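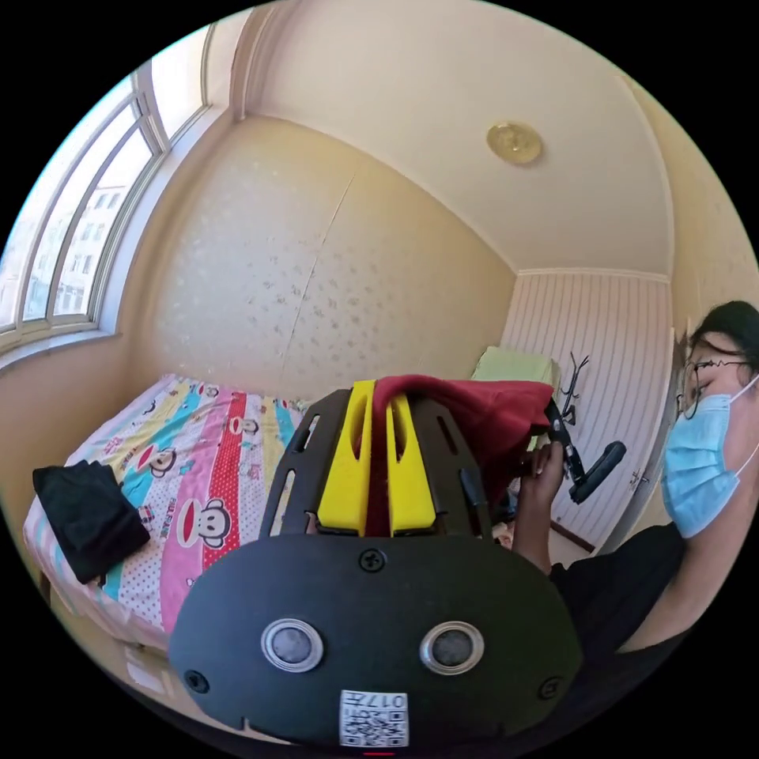

April 20, 2021

Second round on the Breathnach dye fixative, because the first one told me nothing I'd trust. The leaflet says one soak stops a red cotton from bleeding "for the life of the fabric." I have read that sentence on three other bottles over the years and have pink dish towels to show for it.

Setup same as before. Red cotton from the Jostby bolt, cut into squares, pinked edges, no hemming. Half soaked in Breathnach per the leaflet (20 minutes, lukewarm, squeeze, line dry), half left alone. Each square goes in its own jar with a strip of white Dullico muslin and gets shaken by hand for 10 minutes in warm water with a little plain detergent. Then the muslin comes out, gets rinsed once and dries flat, away from the window this time.

Results so far. The treated squares left the muslin a bit lighter than the untreated ones did on wash 1. By wash 3 I couldn't tell the strips apart without turning them over to read the pencil marks. Most of that looks to me like loose dye running out of both sets at its own pace. A plain cold rinse might have done the same job for free.

So the missing control is obvious and I should have had it from the start: squares soaked in lukewarm water with no fixative for the same 20 minutes. Cut and in jars now, marked W. Until those are dry I'm not writing "works" next to anything.

Other gripes:

The kitchen scale. Jar of fixative read 1,012 g before pouring and 841 g after, so 171 g used. The measuring cup said a good deal less. One of them is wrong, and I suspect the cup, but I've only got the scale's word for it. Check with the brass weights before the next batch.

The Oltix color card. Fine for telling a bad stain from a slight one, useless in between. Two of us graded the same strip under the bench lamp and came out a full step apart. Grade by the north window only, before lunch, and cover the labels first - I knew which strips were treated when I scored them, and I'd throw out anybody else's numbers for that.

Water. We're hard here. Leaflet doesn't mention it. Could matter, could be an excuse somebody uses later when the stuff doesn't hold. One set in distilled if there's any left under the sink.

Not ordering the big bottle yet. The discount runs into May, so there's time to do the W set properly and repeat it once. If anyone needs red for a lining before then, prewash it twice and keep it away from the whites.

Jars are on the lower shelf. Please don't rinse them out.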